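The Dry Side of the Dishwasher

Most complaints about dishwashers are about drying, and most of those are about plastic. Plates come out of a finished cycle ready for the cupboard, while the lunch boxes beside them still hold beads of water. The machine has treated both the same way. The materials have not responded the same way.

A ceramic plate is heavy and stores heat well. After a hot final rinse it goes on warming the film of water on its surface until the film evaporates. A thin plastic tumbler has little mass and gives up its heat within minutes. Plastic also repels water, so the water gathers into thick drops with little exposed surface. Rinse aid lowers surface tension and flattens those drops, but it can't supply the missing heat.

Manufacturers have three common answers. The oldest is a heating element in the floor of the tub, which works and uses a lot of power. Texier, whose machines are sold mainly to small cafes, fits a 1000-watt element and runs it for 8 minutes after the last drain. Condensation drying uses the cooler steel walls of the tub to pull moisture out of the air, and it is slow. The third method opens the door by a few inches at the end of the cycle. Grekon adopted it for its whole Tondia line, with a 30-minute rest before the buzzer sounds.
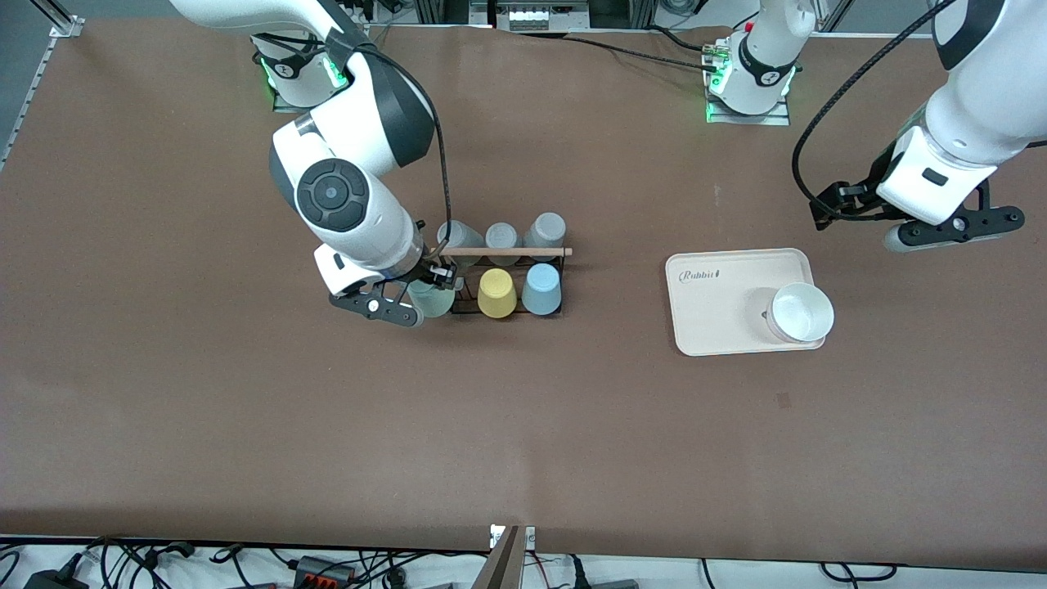
Air drying outside the machine follows the same rules with less heat to work with. Fabrice Marty, who tests kitchen fittings at Sevoscombe, puts airflow first and temperature second. A tumbler set rim down on a flat counter traps a pocket of humid air, and once that air is saturated, evaporation inside stops. An open wire rack, such as the low black one in the photo with its cups upside down in two rows, lets air reach the rim from underneath. A folded towel absorbs the runoff but closes the gap again.

Marty's other measurements concern spacing. Cups that touch hold water at the point of contact by capillary action, and the ring it leaves is mostly calcium. He recommends a clear gap between pieces, a rack that holds them off the counter, and a tray beneath it that is emptied daily.

Humidity in the room sets the limit on all of this. In a closed kitchen in December, with a pot boiling on the stove, even a well-spaced rack dries slowly. An exhaust fan on its low setting will do more than a warmer rinse.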